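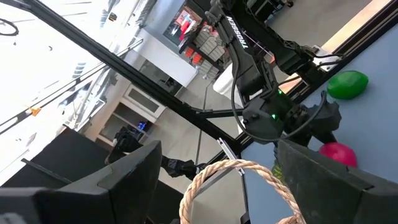
Corde de jute tressée suspendue entre deux doigts de pince, et balles souples sur un plan de travail.

Jouets pour chiens : le label « durable » de Skornari laisse les vétérinaires sur leur faim

Mercredi 24 septembre 2025

La société Skornari a présenté ce matin un label maison destiné aux jouets pour chiens, baptisé Burnholm. Apposé sur l'emballage, il doit garantir au maître que la corde, la balle ou l'anneau qu'il achète « résiste à un usage normal ». Reste à savoir ce qu'est un usage normal pour un berger de trente kilos qui s'ennuie un dimanche de pluie.

Le dossier remis à la presse parle de 130 références testées depuis avril. Il est nettement moins bavard sur la méthode. On y apprend que chaque jouet subit 200 cycles de traction et deux passages en machine à laver, après quoi il est déclaré apte ou non. La force appliquée n'est pas indiquée. Le nombre de jouets refusés non plus. Interrogée sur ce point, l'entreprise répond que ces données relèvent du secret commercial, argument un peu surprenant pour un label dont tout l'intérêt est de rassurer.

Autre difficulté : les essais ont été confiés au laboratoire Sandley, qui appartient au même groupe que Skornari. Le lien figure en petits caractères à l'avant-dernière page du dossier. L'entreprise assure que les équipes travaillent séparément et que le laboratoire « a toute latitude pour dire non ». On aimerait le croire sur pièces.

Du côté des cliniques, l'accueil est tiède. Les praticiens que nous avons joints rappellent que le danger des cordes vient surtout des brins avalés, qui peuvent provoquer une occlusion intestinale et conduire au bloc opératoire. Or une corde peut très bien passer l'épreuve de traction et s'effilocher ensuite, brin par brin, sous les incisives d'un chiot. Le cahier des charges ne prévoit aucun essai de mastication. Pour les balles, il se borne à demander que le diamètre soit imprimé sur l'emballage, sans taille minimale selon le gabarit de l'animal. C'est pourtant la première question que posent les vétérinaires.

Le label aura en revanche un effet immédiat sur les prix. L'enseigne Saavedra, premier distributeur à l'adopter, reconnaît une hausse sur les articles concernés, qu'elle attribue au coût des contrôles. Dans le magasin où nous nous sommes rendus, les jouets labellisés occupaient déjà la tête de gondole. Les mêmes modèles, dans leur ancien emballage, étaient encore soldés au fond du rayon. Une vendeuse nous a confirmé qu'il s'agissait du même produit.

Skornari promet un bilan public au printemps, une fois le label étendu à 200 références. Le document comprendra, selon l'entreprise, « des indicateurs de satisfaction ». Les retours pour casse n'y figureront pas à ce stade.

En attendant, les conseils des cliniques ne changent pas : choisir une balle trop grosse pour être avalée, ne pas laisser le chien seul avec une corde, et jeter celle-ci dès que les fils commencent à se détacher, avec ou sans logo sur l'étiquette.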